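January – by Jaqueline Figueroa

Moved the flower task to the long table at Kendance this morning. The task sheet from Donness asks for stems picked one at a time, with loose leaves left as distractors. I set the layout by hand and let two of the rose stems cross, which the last batch never covered.

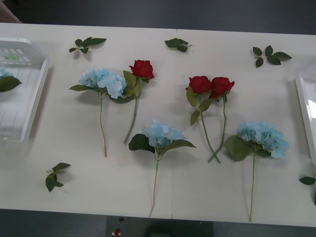
Layout with hydrangeas, roses and loose sprigs.

Teleoperation went slower than planned. Thin stems give the operator little depth cue from the wrist view, so I lowered the speed cap and asked for a straight vertical lift before any sideways travel. Six episodes were dropped for late gripper closure, four more for timestamp drift between the wrist and fixed views. Dalisay wants the drift logged separately – will do it tomorrow. 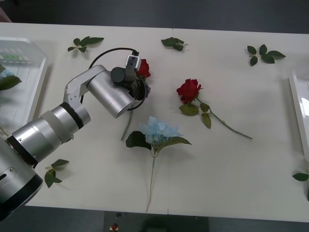 Why keep the dropped episodes at all? They go into a separate folder and are used to train the failure classifier, with the fault noted by hand.

Upload to Brositz started at 4 p.m. and is almost 2 hours behind. Must relabel the grasp phase before the next batch and check the gripper calibration again.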